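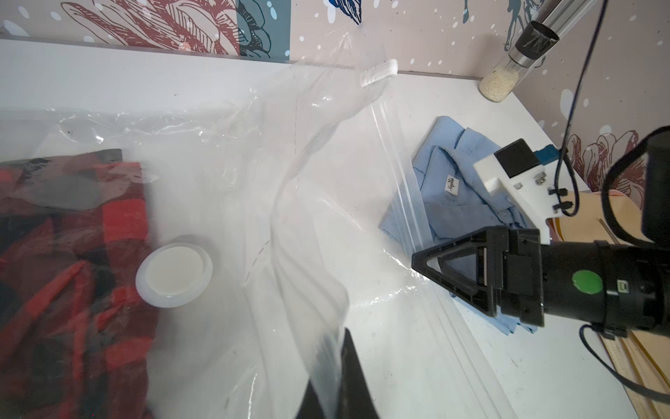
Figure 2. Wrist camera view during the bag task. The plaid shirt is inside the clear bag, next to the round valve, and one finger is pressing into the film.

4.2 The bag task

Of everything our club tried this semester, the vacuum bag ate the most evenings. I'd figured the shirts would be the hard part (they're floppy, they crease, sleeves go everywhere), but the plastic was way worse! It's clear, it's shiny, and it folds over on itself, so in the wrist view you can lose the seal track completely in the glare.

We collected 307 demonstrations on the Ploltia cell, mostly after 6 p.m. when the Brirkgate lab was free. Etenesh did most of the driving and Callum labeled. We tossed the ones where the operator gave up partway, and that left us 300 for training. Both arms were driven together, and we kept the wrist views along with the fixed view in Figure 3.

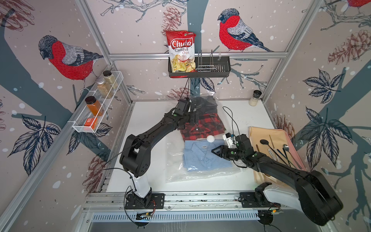
Figure 3. Fixed view of the cell. The left gripper is over the dark garment near the top of the bag; the right one is just above the light blue shirt.

We left the spoons and the peach cloth on the table on purpose, and the spice shelf stayed up too. Our first policy, Kuruc, was trained on a bare table and got lost as soon as anything else showed up, so for Nider we wanted clutter from day one. I still think we should've varied the clutter more. See Section 5 for me complaining about that at length.

Last updated: December

This site uses cookies to remember your reading settings. Accept | Decline

Related items
Kuruc: a first try at two-arm folding (club report)
Labeling notes, Callum Bloxham
Driving two arms without getting tired, Etenesh Alemayehu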